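3.2 Reader responses to serialised short fiction

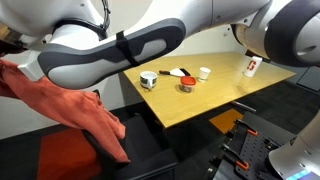 Figure 4. Work area with two arm segments.

Serial stories posted in instalments were collected from the Ulivard archive, which holds more than 600 titles by amateur writers. We kept 115 stories of at most 3,000 words each and coded the point at which a former acquaintance of the narrator is first named. Coding followed the scheme of Haddad and Beltrán, with one change: a nickname was treated as a name if it recurred in a later instalment. Physical description was coded separately. To fix the level of detail, a phrase such as "a black strap round the padded cover of the arm" was set as the upper limit for a single descriptive unit. Longer phrases in the stories were split at the first conjunction.

Late naming was most frequent in the horror group. In the Skolberg cycle the acquaintance stays unnamed until the closing instalment, and the narrator's recognition is given through speech alone. Stories with a content warning were not coded differently.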